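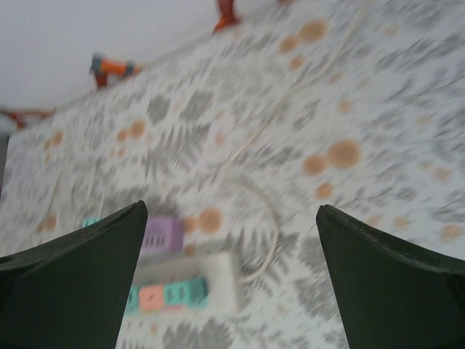
*Blocks and a power strip on one of our leaf-print cloths.*

## About Testhorpe

Testhorpe makes and sells table coverings for homes, nurseries and workrooms. We started with a market stall and 31 metres of cotton, and moved into our present building when the stall could no longer hold the rolls. Orders are still cut and hemmed on site.

Most of our range is printed with plants in grey line, with orange added for colour. Customers use the cloths for meals, but also for play, homework, sewing and small repairs, so we try new prints with ordinary things on them — toys, cables, plugs, whatever a table collects by the afternoon. A pattern that looks well on a bare roll can be tiring once there are things to find on it. 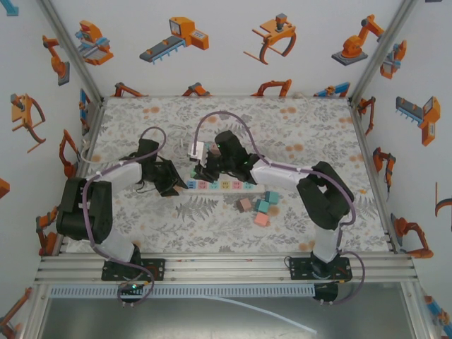 *The power strip with cartoon faces on its outlets, and toy blocks beside it.*

## What we make

There are two main lines. Stornelo is the everyday cloth, sold in lengths up to 300 cm. Suvitz is a heavier weight for work tables and comes up to 400 cm. Both can be cut to size, and offcuts are sold by the bag in September.

The drawings are done by hand before they go to print. Our rose design took longest, mainly over the shading of the petals. 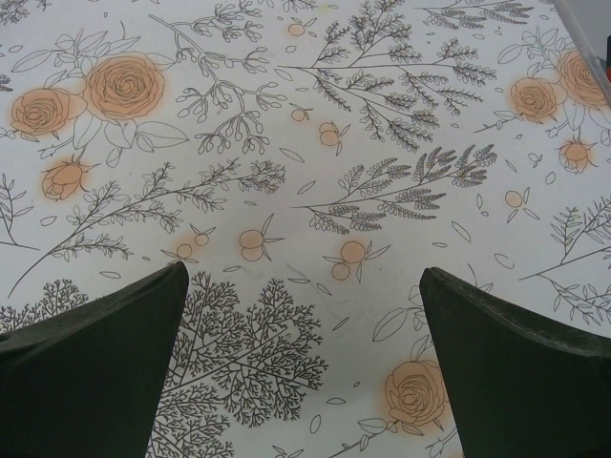
We keep the orange pale in the flowers and soft in the fruit, and leave the stems and leaves as plain outline. The printing is done by Yáñez, who have worked with us from the second year.

## Ordering

Samples are free and are posted in a flat envelope. Please measure the table top and add the drop you want on each side. Cut lengths can't be returned unless there is a fault — ask for a sample first if you are unsure of the colour.

The shop counter is open from 9 am to 4 pm.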